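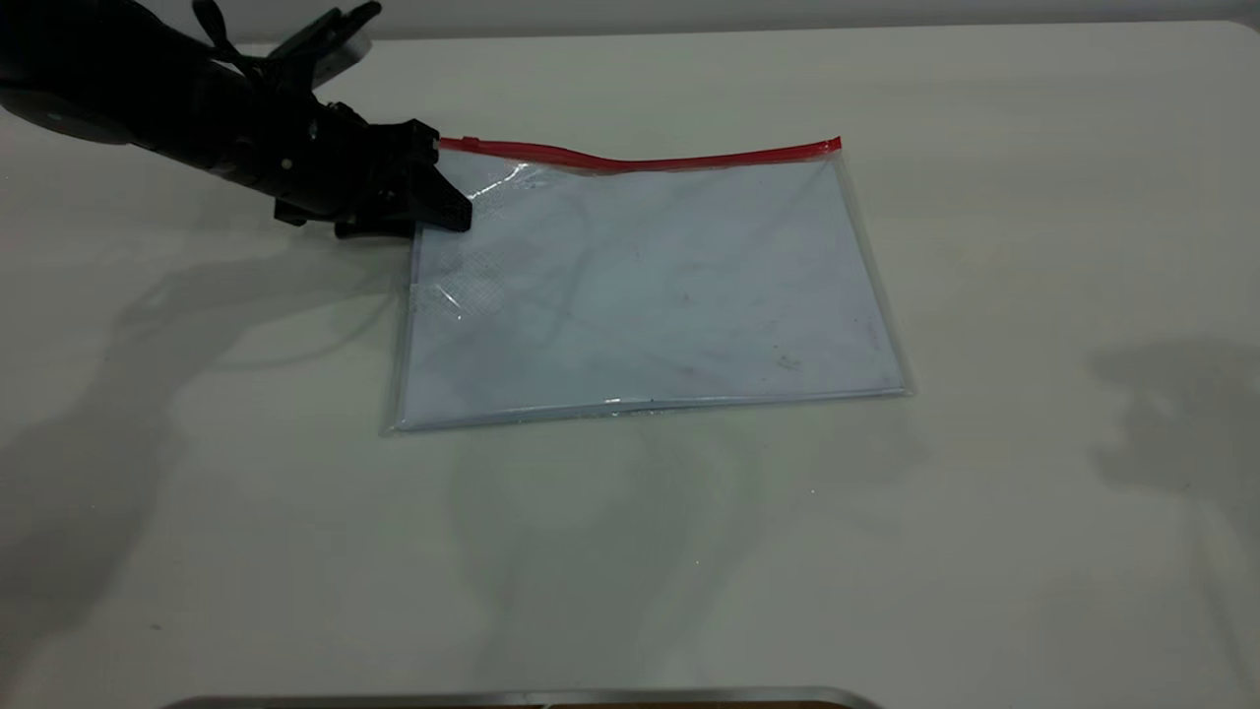 Review: Ponce court alerts, paid plan

I cover criminal cases for a small paper, and for years my docket alert system was Natalia Tlapale on the copy desk shouting that somebody had been indicted. Ponce promises to do it quieter.

You type in a defendant's name and it emails you when something gets filed. The first name I tried was common enough to bring me 366 notices by lunch, most of them about a landlord. Adding a middle name fixed that. After a week of fiddling I had a list I could live with, and in December it caught a sealed plea agreement becoming unsealed at 5:40 in the morning, a time when Natalia doesn't shout.

The summaries are the weak spot. One told me a defendant had "agreed to be sentenced," like he'd been invited. Read the filing yourself.

The basic plan stops at 800 alerts a month and the next one up stops at 1,000, a jump I'd call modest. Search is fast, and the phone app logs you out whenever you're standing in a courthouse hallway. Three and a half stars. I've renewed.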